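In defence of grey carpet

I'm going to stick up for the least loved floor in the country, so if you've just paid someone to polish your concrete you may want to go and put the kettle on.
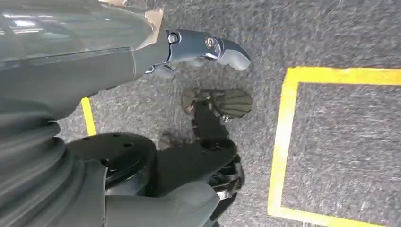

Grey, speckled, fine in the fibre, the sort you've walked across in every library annexe and dentist's waiting room since you were a kid. I work on it five days a week and I've come to think it's the best thing in the building. My friend Zdenka Ionescu, who has opinions about interiors and a subscription to back them up, reckons it's the colour of giving up. She has pale floorboards at home. I've been to her place for dinner and every time somebody shifted a chair the whole table stopped talking!

Sound is the main thing for me. We had a year in the old Uscombe building, which was all hard floor and high ceilings (very handsome, I'll give it that), and by three in the afternoon I had a headache most days. You could hear a dropped pen from the other end. You could hear Velimir Hoxha's boots coming from the car park. Then we moved, and the first morning I thought something was wrong with my ears.

And then there's the speckle, which people sneer at and which I think is a small stroke of genius. A plain grey carpet shows every crumb. So does a plain navy one, and don't get me started on cream. Little flecks of lighter and darker grey just swallow the day up, and you can vacuum on a Friday and feel fine about it. Some will say that's only hiding the dirt, and yes, it is, a bit. I'm all right with that. My kitchen tiles at home hide nothing and I resent them for it.

I'll grant the other side a couple of points. Coffee is a worry. Anything on small castors drags, and I wouldn't want to push a loaded trolley over it all day. If you drop a tiny screw you'll be on your hands and knees patting the floor for 12 minutes, whereas on lino it would at least have the decency to roll somewhere and make a noise. Deolinda Frade lost an earring back in ours in September and we've all stopped looking.

But the knees part cuts both ways, doesn't it? I spend a fair bit of my week down there, reaching under things and sorting out leads, and I'd take carpet over concrete every single time. Ten minutes kneeling on a hard floor at my age and I need a hand up.

There's talk of ripping ours out next year for something "more contemporary", with a sample board doing the rounds. I've looked at it. It's very shiny. I've put my name down against it, and so far Velimir has too, boots and all.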